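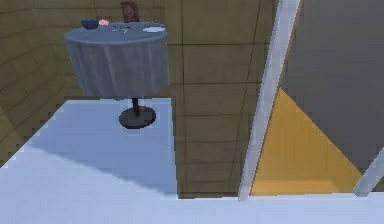 Chapter 7
Selling and Servicing the Family Car

A car maker seldom sells straight to the driver. Most cars pass through a dealer, who buys stock, shows it, and looks after it once it is sold. This chapter follows one small car, the Ornier Bralow, from the factory gate to its first service.

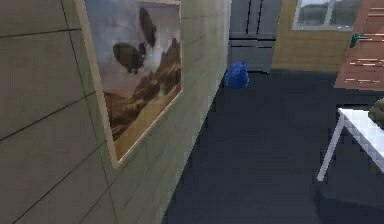 Fig. 7.1 Framed picture of rocky cliffs on a panelled wall.

In January the dealer Ghada Moussa ordered 40 cars and sold 32 of them. The other eight stayed on her books – and unsold stock costs money each week. We shall use her figures in Section 7.2.

Before reading on, make sure you can explain these terms from Chapter 6: list price, trade-in, margin.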